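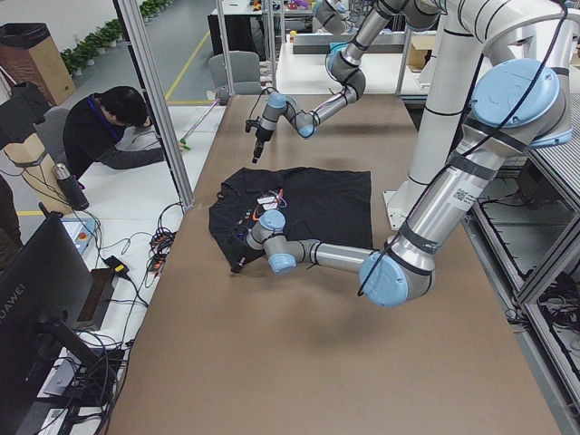 I gave up buying new clothes in September of last year. I didn't make a vow of it. I had simply opened the wardrobe in our back bedroom in Undalside and found I could not shut it again, and I was ashamed of that for long enough to do something.

What I want to argue is that clothes are too cheap, and that those of us who can afford to should stop pretending this is a kindness to anyone. A T-shirt for £4 is less than I pay for a sandwich and a cup of tea at the station. Somebody grew the cotton, somebody spun it, somebody cut it and somebody sewed it, and it then crossed an ocean and was hung on a rail under bright lights. I can't make that sum come out fairly, and I have tried.

The usual answer is that cheap clothes help people who haven't much money. I take this seriously. I brought up two children on one wage and I remember what school shoes did to a month. But the cheap things we bought then were not the cheap things on sale now. My son had a grey jumper that went through two winters on him and another two on his cousin. The last supermarket jumper I bought had a hole under the arm by Christmas. If you have to buy it three times, it was dear to begin with, and it's the person with the least money who ends up paying three times over.

My friend Babita Gautam disagrees with me on this, and she has more right to an opinion than I have, having worked twelve years on alterations at MacAulay before it closed. Her view is that people always bought rubbish and always will, and that the good old coat is remembered only because the bad old coats fell to bits. She may be right. She also told me that by the end most of what came over her counter wasn't worth the thread. A woman would bring in a dress that cost £15 and be told the new zip was £18, and she would take the dress home again and, Babita supposed, put it in the bin. You can't blame the woman. The price of the dress had made the price of the zip look mad.

That is the part that bothers me most. When a thing costs next to nothing, mending it becomes a hobby. I can darn a sock because my grandmother sat me down and made me. My daughter can't, and when I offered to teach her she asked, quite politely, what for. I had no good answer about the sock. A pack of five costs less than the wool.

I don't think the charity shop gets us off the hook either. I went through my own wardrobe and took 4 bags to the shop on the High Street, feeling pleased with myself, and the manager, Sheena Imrie, took them kindly enough. She said they could sell a third of what they were given. The rest goes to a dealer by weight. I had been thinking of that shop as a place where my mistakes were forgiven.

What would I like to see? I would take the tax off repairs, to start with. I would have sewing taught in schools again, to boys as well as girls, and taught with real garments that need real work, not with felt pencil cases. And I would like to see a label that told you how many washes a thing was made to stand. We put that sort of figure on light bulbs. If a shirt is good for 100 washes, say so, and if it's good for ten, make them print that on the collar.

None of this will happen soon. In the meantime I have bought one pair of boots in a year, from Clitau, second-hand, and had them soled. I've turned the collars on two shirts, badly in one case. The wardrobe door shuts.

Ishbel Jardine
September 14, 2020

Recent opinion

The bus shelter at Skurkow Road deserves better
Davina Kinnear: Why I still write cheques
Brigitta Brunner: Learning to cook for one
Let the verges grow
Letters: parking, pigeons and the library clock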